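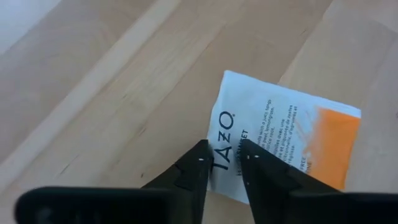
Tazo packet on the floorboards, white paper envelope, a bit creased near the top.

Subject: Re: [teapackets] Do you keep the envelopes?
Time: 21:14

Hello all,

Oh, I was so pleased to see this question come up! Yes, I keep them, every single one I can get hold of, and I have done ever since a wet August in a rented cottage at Trostside where the kitchen drawer was full of odd teabags left by other people. I came home with 14 envelopes and no tea.

On 'flat or upright', which was asked further down:

> I've been given a shoebox of single teabags still in their paper
> envelopes and I'd like to keep the envelopes nicely. Do people on
> the list slit them open or leave the bag inside? And do you store
> them flat or standing up like index cards? Mine are already a bit
> wrinkled. Also, does anyone sort by brand, or is that hopeless once
> you get past the first hundred?

Flat, every time, if you have the room. Standing up looks lovely in a box but the paper slumps and you get a bend across the middle. I slit mine along the bottom with a butter knife, take the bag out (and drink it, if it isn't ancient) and put the envelope between two sheets of blotting paper under the big atlas for a night or two. Small wrinkles like the ones on my Tazo do ease a little. A sharp fold never really goes, so don't fret over those.

Sorting by brand isn't hopeless at all! I'm at 682 now and it's still how I find anything. I do like the ones with the name running up the side in big black capitals, you can flick through a pile and spot them straight away. Within a brand I go by flavour, and anything I can't place goes in a folder marked Sutter, after the biscuit tin they used to live in.

Do try laying a few out on the floor before you decide on an order. I spent a whole evening at it and had a wonderful time, though my knees complained.

I've got some 99 doubles if anyone fancies a swap, mostly fruit and mint. I'm still after anything from Watetti, opened or not, and would happily send a fat envelope back in return.

Happy steeping,
the one with the atlas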